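Gavden Textile Handling Project
Equipment and Budget Meeting, March
Held in the upstairs room at Flukgate, 2:00 p.m.

The minutes of the last meeting were approved with one change. The line on shelving should have read "deferred," as no order had been placed.

1. Hand-held grippers

The group went over what is needed for the next stretch of cloth work. The current hand-held units will stay in use. The question was whether to add more now or wait until the new budget year opens.

Kourkoulas has quoted $200 per unit, and the price holds until the end of next month. It was agreed to ask for eight more. The folding and sorting stations would get them first, and any left over would go to the bag-packing table.

There was a long discussion about jaw pads. Pads are not included in the quote. Members who work with thin cotton want spare pads on hand before the new units arrive, and asked that they be ordered in matched pairs. Two members preferred to try a softer pad before buying a full set. Agreed to order a small number of each and report back.

2. Fabric stock

The stock list was reviewed. Plain cloth is well covered. The members doing the pickup work want more prints and stripes, and want them laid out overlapping, since a single flat sheet on a clear table is too easy a case. The request was for 135 pieces of secondhand fabric, mixed sizes, with some finished garments included. Fultmont can supply by the bale but will not sort by pattern. Approved, with sorting to be done on our side.
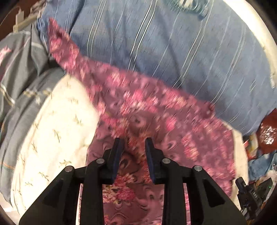
Minutes recorded by
Corinna Vasquith
Recording Secretary, Equipment and Budget

Small floral prints over other patterned cloth were given as the kind of material to look for. One member pointed out that busy prints make the edge of a piece harder to pick out on screen – this was taken as a point in favor of buying them.

3. Robot arm for the folding station

The arm purchase was put off again. Both quotes came in over what is left in the equipment line, and neither covered mounting. It was suggested that we lease for one season. The cost of a lease is not known. To be brought to the next meeting with a written quote.

4. Budget

A cap of $3000 was set for items 1 and 2 together, including pads and delivery. Anything above that comes back to the group before it is ordered. The charging shelf will be paid for from the repair line.

5. Other business

Labels on the storage bins at Flukgate are out of date and will be redone when the fabric comes in. The request for a second work lamp was approved.

The meeting closed at 3:40 p.m.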